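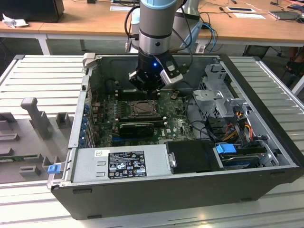
Which way up to work on an old Dell tower, and what comes out first?

Posted by Cavon, May 25, 2021

I have an old Dell tower I want to strip for parts. It has two banks of memory slots and I'd like to reuse the case. Do I stand it up or lay it down? I don't want to crack the board.

Soltley
Lay it on its side with the open side up. Unplug it first and hold the power button in for a few seconds. Take the cards out before anything else, then the drives. On mine the blue plastic parts were the ones you press or pull, so try those before you look for a screw. Take a photo of the cables before you pull any. 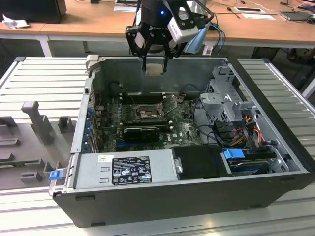 Does the power supply have to come out before the motherboard?

It depends on the case. If it sits over the edge of the board, take it out first. If not, just unplug its cables from the board and leave it in.

Plametti
Lay it down, agreed. I did one in August and lost 2 screws under the board, so use a cup. Also close the CPU socket before you move the board. The pins bend very easily.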